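Search stories

Graciela Painemal had packed for Jaddale in 11 minutes, a personal best, and only the jeans were holding out. She had folded them in thirds, the way her aunt in Orellana swore by, and they had relaxed into something like a shrug. The bus left at 2. She spread them on the blue blanket again and spoke to them firmly.

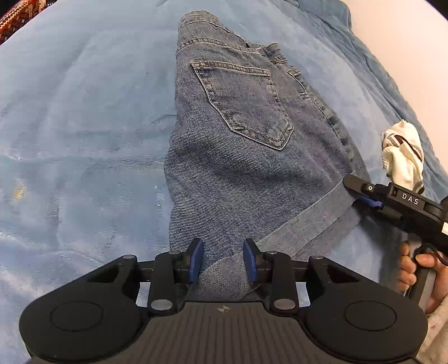
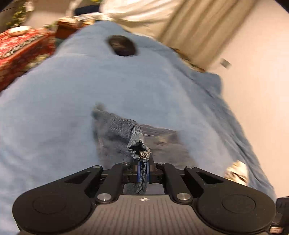 Her aunt, by phone, was of the opinion that anyone who folded denim before emptying the pockets deserved Jaddale.

20 comments · 169 shares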